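Keeping black cotton black
Laundry and Fabric Care > Color problems

pilotlight
Posts: 30
I have six or seven black cotton tops and all of them are going the color of old pavement. I wash them inside out with regular detergent, mixed in with jeans and dark socks. The washer is a Jiteva front loader, set to cold, spin at 1000. They go in the dryer after that. Seams and collar edges go first, then the stomach area. Some of these are less than a year old. Is this dye loss or something else? I've read about vinegar, salt, coffee and pepper, and I don't want to try all four.

Tamsin Ruawai
Posts: 2427
Forget salt, coffee and pepper. Salt doesn't set the dye in a finished garment. Coffee will tint a white shirt brown and do very little to a black one.

Two things look like fading. One is dye coming out. The other is the surface getting fuzzy, so the broken fibers catch the light and the whole thing looks gray. Wet a gray patch with your finger. If it goes properly black while wet, you still have plenty of dye and what you're seeing is fuzz or residue. If it stays brown or greenish when wet, the dye has gone.

For fuzz, take the jeans out of that load. Denim is rough, and zippers are worse.

oldmill_dan
Posts: 412
Agree on the jeans. Disagree that it's mostly fuzz. With cold washing I'd look at detergent residue first. Powder especially does not dissolve well in cold water, and people use twice what they need. I had the same gray film on everything for two years. Cut the detergent in half, added an extra rinse, and most of it was gone in a few washes.

pilotlight
Did the finger test on four of them. Three go black when wet. One goes a sort of brown, and that's the oldest. I use powder, one full scoop.

oldmill_dan
There you go. Half a scoop, or switch to liquid.

Tamsin Ruawai
Residue is possible with a full scoop, fine. It doesn't explain seams and collar edges going first, though. Those are the places that rub. I'd do both: less detergent, and a load with nothing but soft knits in it. Don't pack the drum.

kettle_and_co
Posts: 88
Nobody has mentioned the dryer yet. Look at the lint screen after a black load. That lint came from somewhere. I hang everything black on a rack indoors, away from the window, and I have shirts from before we moved to Urkcombe that are still fine. They come off the rack stiff, so I give them a few minutes on air with no heat.

oldmill_dan
Stiff is hard water. You don't get that with soft water.

kettle_and_co
We have hard water, yes. I still prefer it to the dryer.

Lambros Raptis
Posts: 156
I overdye mine every May, all in one go, when I can have the back door open. Fiber reactive black, the Kahsay one, in a bucket. People skimp on black. It needs a lot more powder than a blue or a red, or you get a nice purple. Soda ash solution goes in after the salt, and I stir on and off for 90 minutes. Then rinse until you are bored and wash hot.

Polyester thread will not take it. If the seams are sewn with poly they stay whatever color they are now.

pilotlight
What about a top that has something light on it? Stripes, piping and so on. Two of mine do and I'd like to keep that part light.

Lambros Raptis
Then don't overdye it unless you know the light part is polyester. Cotton piping will come out charcoal. I did that to a jacket once and it did not look planned.

Tamsin Ruawai
Same answer for washing, by the way. Black with light trim gets its own wash for the first few rounds, with a color catcher sheet, and comes out of the drum as soon as it stops. Don't let it sit wet and folded — that is when the black transfers onto the light.

marigold_st
Posts: 19
The sort of contrast I'm always trying to protect:

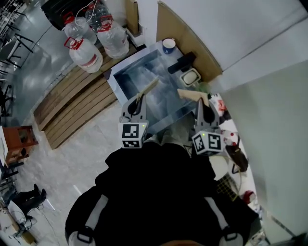
Black top, light band down each arm.

I do a 30 minute cold cycle with liquid detergent and never leave anything to soak. Soaking is how I lost a striped one.

kettle_and_co
Do you use the sheets?

marigold_st
The Aso ones, when I remember. They come out gray the first time and almost clean after that.

oldmill_dan
Those sheets catch what's loose in the water and that's all. If black is touching white while wet, the sheet does nothing.

marigold_st
Which is why I don't soak.

pilotlight
Three loads in, report. Half a scoop, extra rinse, no jeans, rack drying. The film on the newer tops is clearly better, and the collar edges look the same as before. I guess that part is wear, so you were each right about something. The brown one is going in a bucket with the Kahsay black.

Lambros Raptis
Weigh it dry before you buy the dye. The amounts on the packet go by dry weight.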